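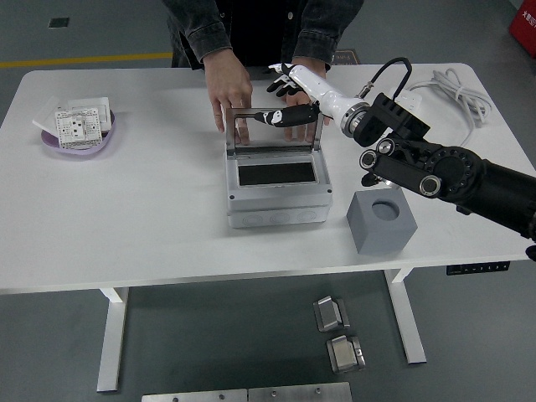 A junction box on the bench at Moltance, lid open.

Lindiwe Magagula has assembled electrical enclosures at Moltance for 14 years. Since February she has shared a table with a robot arm the firm calls Hanlow.

"You get used to where it is," she says. "The first week I kept pulling my hands back. Now I hold the lid and it goes in beside me."

The arm works inside the box while a person handles the cover. The labour is still shared, she says, but her share has changed. She does less pushing and more watching, and her thumbs are grateful. 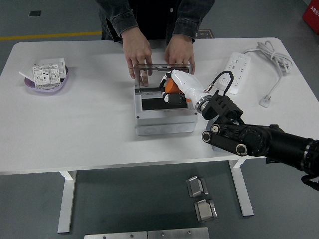

Marwan Tannous, who runs the floor, says the job was picked because of sore wrists. The shop has 80 staff and sent out 3258 boxes last year. No positions have been cut, he says, though two people moved to testing and one of them didn't want to go.

"I won't pretend everyone's happy," he says. "Some of them liked setting their own pace. That's a fair complaint."

Magagula agrees about the pace. She used to get ahead before lunch and take it easier after. "I can't do that with Hanlow — it goes at one speed," she says. She has asked for a pause button closer to her side of the table, and Tannous says it's on order.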